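Two rooms or a suite at Gurell Lamenstead for four adults?
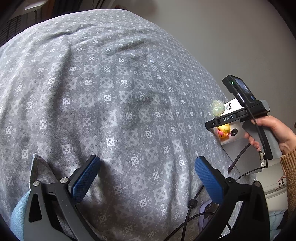

3 min read

Posted in Hotels and Stays by Elie Karaki

We are four adults going to Lamenstead in October for a family wedding, arriving on a Thursday and staying three nights. The wedding is at the old customs house by the harbor and most of the guests are booked at the Gurell, so we would like to be there too.

The hotel site gives me two choices. One is a pair of standard queen rooms on the nonrefundable rate. The other is what they call a harbor suite, with a king bedroom and a sofa bed in the living room, on a flexible rate. The suite comes to 3,207 for the stay with taxes. The two rooms come out a little lower, but then breakfast is extra and so is parking for a second car, if we end up bringing one.

My parents are in their seventies. They would take the king and my wife and I would take the sofa bed. I have three things I can't work out from the site. Does the suite have one bathroom or two? Can the two standard rooms be guaranteed next to each other with a connecting door? And is the parking under the building or somewhere else? My father doesn't walk far.

I called the main number twice and got the central booking line, which could only read me what is on the site.

Finbarr Horgan

Stayed there last fall for work and again in the spring with my sister's family, so I've had both kinds of room.

The harbor suite has one full bathroom, and you reach it through the bedroom. There is no half bath off the living room. That means anyone on the sofa bed walks past your parents at night. We did it for two nights and it was fine with kids, but I wouldn't choose it for three nights with four adults getting dressed for a wedding.

The sofa bed is a normal pull-out with a thin mattress. They will bring a topper if you ask before evening. After 9 p.m. there is only one person at the desk and you may wait a long time for anything.

On connecting rooms, the hotel has them on the second and third floors only. The site can't guarantee them, and the central line can't either. You need to email the front desk at the property after you book, with both confirmation numbers in the same message. They wrote back to me the next day and put a note on the reservation. Ask them to say "connecting" in the reply. "Adjoining" at this hotel just means next door, with no inside door.

Parking is not under the building. It is a shared garage on Lynch Street, behind the hotel. You can pull up at the front entrance to unload, and they allow 20 minutes before they ask you to move. I would drop your father there and then park.

If you're joining a wedding group, check whether the couple has a room block before you pay for anything. Our block rate included breakfast and could be canceled up to 14 days out.

Shahab Tabrizi

Get the two rooms. The suite is overpriced, and the view is mostly of the ferry lot.

Also look at Plenance, the booking site. I got a lower price there for the same hotel, but I didn't earn points on it.

Jihad Abu Hammour

I agree with Finbarr about the bathroom. One thing to add if you book through Plenance or any outside site: the front desk told me they couldn't change the room type on my booking, and I had to go back to the site for it. For connecting rooms I'd book with the hotel directly, even at a higher price.

If you are a member of the hotel's rewards program you can use points for breakfast. It was 1,000 points per person per day when I was there. Check that before you go, as it may have changed.

The elevator is at the far end of the hall from the higher-numbered rooms. Ask for a room near it in the same email.

Elie Karaki

Thank you all. There is a block, and my cousin had forgotten to send us the code. I have booked two queen rooms on it and emailed the desk with both numbers. Waiting to hear back about the connecting door.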